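Diane Girard
Bathroom diary, a thread. I have been at war with a toilet since July and I would like it on the record.

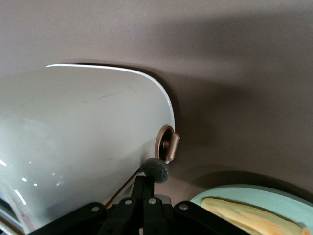
1/ The handle
Bronze-gold, satin finish. I chose it. The rest of the house has what the hardware store calls "chrome, assorted." I wanted one thing in this place to look like it had been thought about, and I picked the thing you flush with.

2/ The white
Glossy, curvy, lovely, and it shows every scuff. There are a few faint ones on it already. I have tried baking soda. I have tried the pink paste Coralie Lockyer swears by. The scuffs and I now have an understanding.

3/ The wall
Grayish taupe. The can said "Celtgate Dusk." I brought home 3 sample pots and painted squares, and everyone who came over said they were the same color. They were not the same color. One of them was practically beige.

4/ The noise
For two weeks it ran all night. A little hiss, then a gulp, then the hiss again. Raymonde Leclerc came by, lifted the lid, said "flapper," put the lid back and drank my coffee. She was right. The flapper cost less than the coffee.

5/ Things I learned about bronze finishes
Don't use bleach. Don't use the scrubby side. Don't use the spray that says "for all surfaces," it has a very generous idea of all. Damp cloth, dry cloth, leave the room.

6/ The water bill
1,387 gallons over normal. I read that number standing up and then I read it again sitting down. If your toilet hisses, put food coloring in the tank and go watch TV for half an hour. Color in the bowl means you owe somebody money.

7/ Replies to replies
Yes, the handle sticks out on the side. No, I don't bump into it. Lefteris, I bumped into it once.

8/ For the person asking about matching the towel bar: I ordered one in "bronze" and it arrived the color of a penny from a fountain. It's going back. If anyone has a lead on a bar in an actual bronze-gold, 24 inch, my messages are open.

9/ Also still looking for a bath mat. Not beige.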